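Paul runs wild as Cindwood outlasts Hevia 42-30 in Pitberg

PITBERG, 30th December – What a way to finish a football season. Janaka Paul ran for four touchdowns, the last of them a 42-yard sprint down the left sideline, and Cindwood came back from an early hole to beat Hevia 42-30 in front of a loud, chilly and very happy crowd at Pitberg Field.

The lead changed hands five times after Hevia grabbed it first. Both quarterbacks took big hits and kept getting up. And for most of the third quarter it felt like whichever team had the ball was going to score, which made for a long evening for the defenses and a terrific one for everybody else.

"I told them at the half that they were going to have to win it on the ground, and I think Janaka was already out of his seat," Cindwood coach Marietjie Lekota said. "He wanted the ball. When a kid wants the ball like that you'd better hand it to him."

It was the ninth win of the year for Cindwood, which lost its opener badly and spent most of the fall climbing back up the standings. Hevia finishes with eight, its best total under coach Vasanthi Mridha.
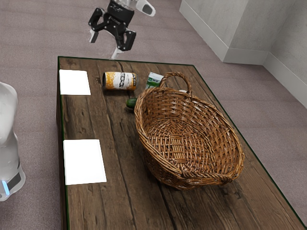 A wicker basket on a plank table.

Koval gets Hevia going

For a quarter, this was Orysia Koval's game. The Hevia senior kicked three field goals on her team's first three possessions, and every one of them was right down the middle. The longest came into a stiff breeze from the open end of the stadium, and it still had plenty of leg on it when it cleared the bar.

Hevia led 9-0 and had hardly been touched. Cindwood, meanwhile, went three-and-out, then fumbled, then went three-and-out again. Quarterback Rizwan Munshi, usually so calm, was rushing his throws. He bounced one to an open receiver on the far side and slapped his helmet walking off.

Still, three trips inside the Cindwood 30 had brought Hevia only field goals, and Mridha said afterward that it bothered her even while her sideline was celebrating.

"You take the points, sure," Mridha said. "Orysia was perfect and I couldn't be prouder of her. But we had chances to be up by a whole lot more, and a team with that running game is going to find its feet at some point. I said so on the headset. I wish I'd been wrong!"

She was not wrong. Cindwood opened the second quarter with a drive that was nearly all Paul – off tackle, off tackle, a little toss to the right, off tackle again – and he finished it by going over the pile from the 1. That made it 9-7.

Hevia answered right back. A pretty throw down the seam set up a short touchdown run, and it was 16-7. Munshi then put together his best series of the half, hitting the same crossing route twice before lofting a ball to the back corner of the end zone. The catch was a beauty, one foot down and the other dragging, and the officials talked it over for what felt like forever before the arms went up. Hevia took a 16-14 lead to the locker room.

A third quarter to remember

If you left your seat for a hot chocolate, you missed something. Paul scored on the second series of the second half to give Cindwood its first lead at 21-16. Hevia came back with a long, patient march that used up most of the clock in the quarter and ended with a quarterback sneak, and just like that it was 23-21 the other way.

Then came the kickoff return. Cindwood brought it out past midfield, the band on the visitors' side went bananas, and Paul needed only a handful of carries to get it the rest of the way. On the touchdown he ran through one tackle at the line, spun away from another and was still on his feet when he crossed the goal line. Cindwood was up 28-23 heading to the fourth, and it did not trail again.

"I never saw the second guy," Paul said. "I felt a hand on my jersey and I just turned. The line had been opening it up like that since the second quarter. Honest to goodness, I could have driven a bus through a few of those."

The line deserves every bit of that. Cindwood started the year with a brand-new left side and had to shuffle it again in the middle of the schedule, and early on the blocking was the big worry. By the second half in Pitberg the big guys up front were leaning on Hevia play after play, and you could see it in how the defensive linemen were getting up. Lekota made a point of sending all of them out to the middle of the field first when the game was over.

Munshi steadies himself

Munshi's night won't get the headlines, and that's a bit of a shame. After a rough start he settled down, stopped forcing things and let the run set up the pass. Early in the fourth quarter, with the whole stadium expecting another handoff, he faked it to Paul, rolled right and found his tight end all alone for the touchdown that made it 35-23.

The fake was so good that one of the stadium cameras followed Paul into the line, and fans watching the video board had no idea the ball was in the air until the home side of the stands started to roar.

"We'd been saving that one," Munshi said with a huge grin. "We ran it all through May and hardly ever called it. I kept asking Coach for it and she kept saying later, later. I guess it was later."

Lekota has leaned on Munshi since he won the job in spring practice, and she said she never thought about a change, even when the first few series went sideways.

"He came off after that fumble and the first thing he did was go tell the center it was his own fault," she said. "I don't pull a quarterback like that. He's going to get it figured out, and he did."
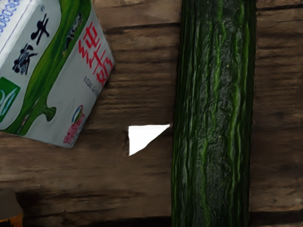 One more scare, one more run

Hevia was not finished. With its season slipping away, it went to a hurry-up offense and moved the ball as well as it had all night, and a diving grab in the end zone cut the lead to 35-30. Koval's extra point was good, as all of hers were, and the Hevia fans in the end zone bleachers were stomping so hard you could feel it up in the press box.

The onside kick that followed was a good one. It took a high hop, squirted through a couple of pairs of hands and rolled toward the sideline with bodies flying after it. Cindwood came out of the pile with the ball, and Hevia still had its timeouts, so one stop would have meant one more chance.

The stop never came. Paul gained a few, then a few more. On third down Lekota called the same toss to the left that had been stuffed in the first quarter, and this time the corner was wide open. Paul went 42 yards with nobody close to him over the last stretch, and his teammates on the bench ran along the sideline the whole way with him. The extra point made it 42-30.

Hevia had time for one last drive and got it near midfield before a sack brought things to an end.

Koval, who has played her final game for Hevia, stayed out on the grass for a good while afterward, shaking hands and signing whatever the younger kids along the rail held out to her. She leaves as the most reliable kicker the program has had in years, and she got a hug from Lekota on the way to the tunnel.

"I'd trade all of the kicks for the win," Koval said. "But it was fun. I mean, that was a really fun football game, wasn't it? I'll probably be happy about it in a week."

Mridha said she expects most of her offense to be back, including the freshman quarterback who played the last part of the season and showed a lot of nerve in the second half. The bigger job will be on defense, where Hevia loses its starting linebackers and most of its secondary.

Cindwood's to-do list is shorter. Paul and Munshi both have another year to play, and both said they plan to spend it right where they are. The offensive line returns nearly whole. The kick coverage was shaky all season and will need some work, and Lekota was already talking about it before she had gotten the water out of her hair from the sideline soaking.

Extra points

Cindwood wore its old-style gold helmets for the first time this season. The players voted for them after the last practice.

Hevia's marching band made the trip on overnight buses and played straight through halftime and well into the third quarter break. The drum line was outstanding.

Paul left briefly in the second quarter to have an ankle taped and missed one series. He said afterward that it was fine.

Both teams were without a starting safety. Lekota said hers should be healthy in time for spring practice.

The two schools will meet again next fall, this time at Hevia. The kickoff time has not been set.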